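Chapter 7
Paying for the Recording: Grants, Advances and Other Money

After reading this chapter, you should be able to:
explain the difference between a grant, an advance and a loan;
read a funding call and find the conditions which decide who may apply;
prepare a simple budget for a short recording project.

7.1 A band with four songs

The band Esau, from the port town of Clivport, had four finished songs and no money to record them. The cheapest studio in town asked 93 dollars per hour, and the members believed they would need 12 hours. This makes a cost of 1115 dollars when we round down the last dollar, and the mixing was not yet included.
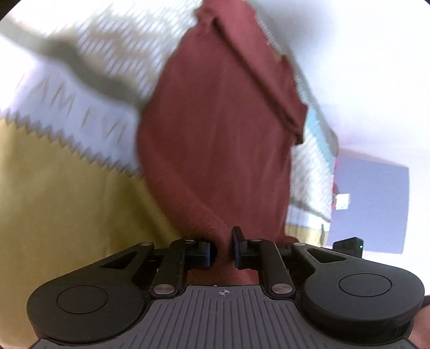
The members had three offers on the table. A small label, Vestergaard, was ready to pay the studio in full, but it wanted to take this money back from the first sales. A family member offered a loan. The third possibility was the Tronesari Fund, which gives small grants to musicians who have not yet released an album.

In this chapter we return to Esau several times. Please keep the three offers in mind, as each of them moves the risk to a different person.

7.2 Three kinds of money

A grant is money which the artist does not pay back, as long as the conditions are respected. Usually the artist must deliver a recording before a deadline and send a report with receipts.
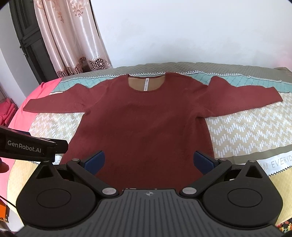
An advance is a payment made before the income exists. The label recovers it from the artist's share of sales, and until it is recovered the artist receives nothing from this share. If the record sells badly, the label in most contracts carries the loss – but it often owns the recording too.

A loan must be paid back whether the songs sell or not. The lender has normally no right to the music.

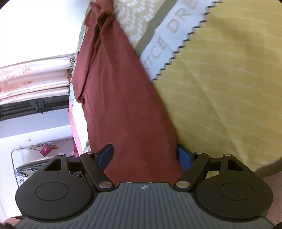

Students often ask which of these is best. The question cannot be answered without the contract. An advance with a short term can be better for a band than a grant which covers only 40 percent of the costs and asks the band to find the rest alone.

7.3 Reading the call

The text which announces a grant is named a call. Read first the part on eligibility, and only later the part on the amount. The Tronesari call opened in February and was two pages long, and the most important sentence was in a footnote: costs paid before the decision are not accepted.
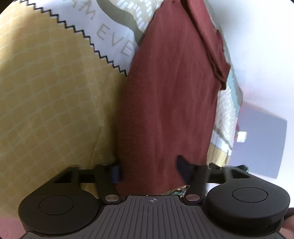

Esau had already paid a studio deposit of 351 dollars when they found this footnote. The deposit could therefore not appear in their budget, and they had to carry it themselves. In Section 7.4 we will build this budget line by line, first with the deposit and then without it.

Key terms: advance, call, eligibility, grant, recoupment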